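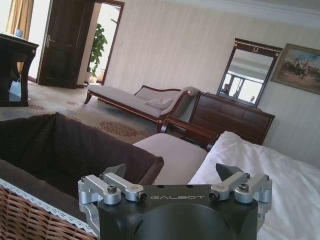 Ro-un Yang said a basket was no place for velvet, and said it from the doorway, where she would not be asked to lift anything.

"It isn't velvet," I said. "It's velvety. Your mother was very firm on the difference."

"Then it's no place for velvety."

We had been married 12 years and had been clearing her mother's bedroom for two hours, and so far we had moved one basket from the left side of the bed to the foot of the bed and then, after discussion, back again. The man from Pangaribuan Auctions was coming at eight. He had asked us on the phone to have the soft furnishings sorted, in the tone of someone who had met families before.

The brown thing belonged to the chaise, or had been bought for the chaise, in Miltard, the October the shop there closed down. Her mother paid 900 dollars for the chaise and got the brown thing thrown in. After that no one was permitted to sit on either. Visitors got the bench. I proposed to Ro-un from the bench, and her mother called through the wall to mind the padding.

"Put it on the bed," said Ro-un.

"The bed isn't made."

"So make it."

I pulled at the white sheet. It came up smooth on my side and gathered itself into a sort of alp on the other. I went round and smoothed the alp, and it crossed over to where I had been. Hotels have people for this. Her mother had me, every second Saturday of the school holidays, and used to redo it after I'd gone.

"She'd want the chaise to go to Jemik," Ro-un said.

"Jemik has a studio apartment and a greyhound."

"She liked Jemik."

"She liked the greyhound."

Ro-un came in at last, as far as the carpet, and stood on one of the medallions with her shoes on - a thing I had never seen done. She looked at her feet. Then she walked across to the chaise, moved the little white pillow to one end, and sat down.

We both waited. The wall said nothing.

"It's dreadful," she said. "It's like sitting on a church."

"Nine hundred dollars."

"Shove over the basket, would you? I want to put my feet on something."

I brought her the basket, lace and all, and she put her shoes squarely on the brown thing. When the bell went at five to eight I told Mr. Hoson, through the door, that the soft furnishings were still being sorted.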